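Buy the Shelves Before the Second Arm

July 17, 2025

Most equipment budgets I read have one big number at the top and a line called "miscellaneous" at the bottom. The big number is the robot. The miscellaneous line is where the project usually gets into trouble.

Our shop in Brundville spent its first year that way. We priced the arm carefully, got three quotes, and argued over the service contract with Getgate for weeks. Then we set aside $2,000 for everything else: tables, shelving, cables, lighting, spare parts and stock to practice on. It was gone before December.
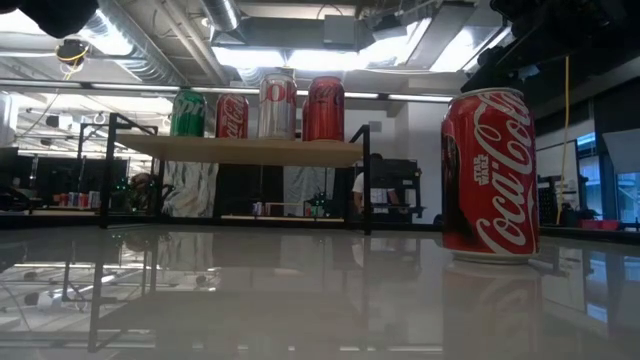

A robot that handles groceries needs groceries. Cans get dented and have to be replaced. It also needs furniture that stays put, and enough of it that one setup can be changed while another is running. We now plan on 40 hours a month of staff time for resetting and repair, and we write that down as a cost, with a dollar figure next to it.

The Kekby proposal now going around asks for a second arm and adds $3,000 for accessories. I would turn that down as written. Put the second arm off a year, and spend part of the money on shelving, spare grippers and a technician's hours. The Xu bench has a full parts drawer and one older machine, and it loses fewer days than we do.

Vendors will quote an arm to the dollar. Ask them what their last customer spent on the table.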